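Berkham bedroom rig - pre-run inspection, wiping trials
Method under test: Gulis contact-force policy, nightstand surfaces
Inspector: Ostap Fedoruk
Period: February

1. Emergency stop, both buttons. OK. Tested before power-up and again after homing.

2. Arm base bolts. OK.

3. Joint covers and screws. OK. No play at the shoulder.

4. Cable routing on the arm. OK with comment. The loop over the upper joint needs enough slack for a full swing to the right. Re-check after every 200 wipes.

5. Straps at the wrist. OK. Tug test done by hand. Replace any strap that slides.

6. Cloth grip. Comment. The method assumes the cloth stays put under side load. Of 1,118 wipes logged so far, 27 ended with the cloth dropped. Those stay in the results as failures and are not re-run.

7. Objects on the nightstand. Comment. Phone and lidded container stay on the tray for the cluttered condition. The coiled phone cord is the main snag risk, so an operator keeps a hand on the stop whenever the arm works on that side.

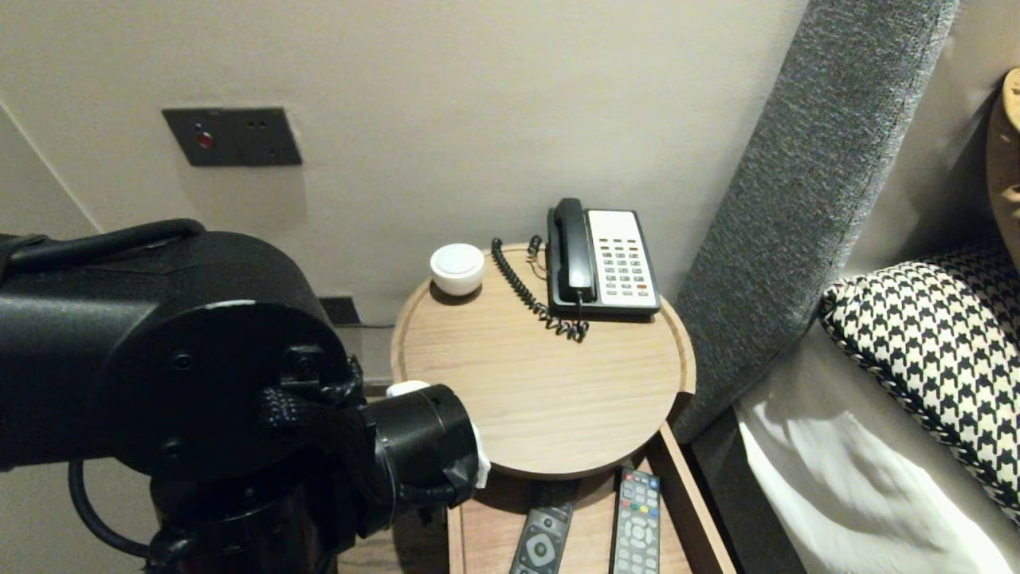 Rizwan Rizvi asked that item 7 also record where the cord lies at the start of each run. His point was that the Gulis policy plans from the first view only, and a cord that has shifted between runs changes the task without showing up in the log.

Agreed and added as 7a: note cord position (left, front, behind) before each start.

8. Force limit. FAIL on first check, OK on second. The limit had gone back to the default after the Khattak software update. Reset and saved. Read the value off the controller before each session - do not go by the config file.

9. Bed side clearance. OK. Software wall is set short of the headboard.

10. Run log. OK. Two entries had no end time and were left out of the force comparison.

Result: cleared for wiping trials with 7a in place. Item 8 to be repeated at 9:00 before the next session.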